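Subject: Re: [dendow-swap] Snack parcels and the new postage
Date: 20 Mar 2018

On the Dendow swap list, someone wrote:

> I haven't sent a parcel since June and the prices at the counter gave me
> a shock. Is anybody still doing the snack swap? And what do you do about
> things getting crushed? My last one showed up as a bag of crumbs.

Yes, still going! I've done 41 parcels now (43 if you count the two that came back to me, which I don't like to) and I'd be really sad to see the swap fizzle out over postage.

On the price thing, weigh everything at home before you go. My last one to Kivia came to 1512 grams on the kitchen scale and I was so pleased with myself until I remembered I hadn't put the box on yet. I ended up taking out a jar of plum jam and eating it myself over the next week, so not a total loss. Jars are what kill you. The Bilyk wafers everybody asks for weigh next to nothing, and you can stand them on end along the side.

Crumbs – well, I've had those too. I quit using padded envelopes for anything baked. A small box costs me a bit more but the cookies mostly arrive as cookies. Soft stuff like sponge or sweet bread does better than anything crisp, as long as it's wrapped on its own, and I put it in last so the tubes and packets aren't rolling around on top of it.
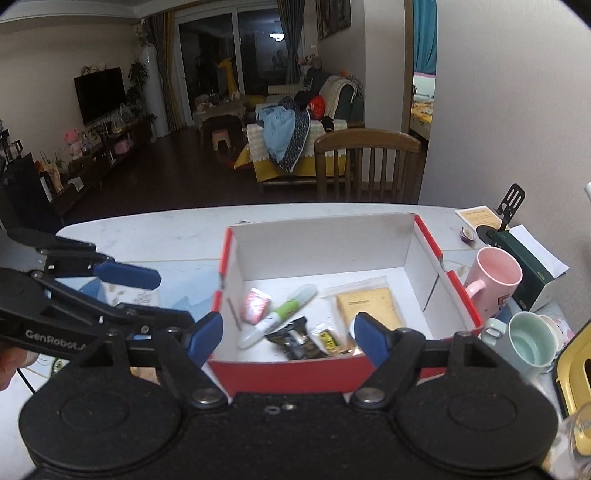
I also stopped sending chocolate once the weather warms up. The Dorkarska bars are lovely but they turn white if they sit in a hot van, and then you get a polite thank-you note and you know exactly what happened.

Oh, and the customs slip! Write out what each thing is. I put "snacks" once and it sat in the depot for ages, and when I called they wanted the reference number, which I'd thrown out. Now I keep every slip in a coffee can by the phone. The last one ended in 2254, so ask me anything.

If you want a partner for the next round, write me off list and tell me about allergies and whether you like licorice. I have a lot of licorice.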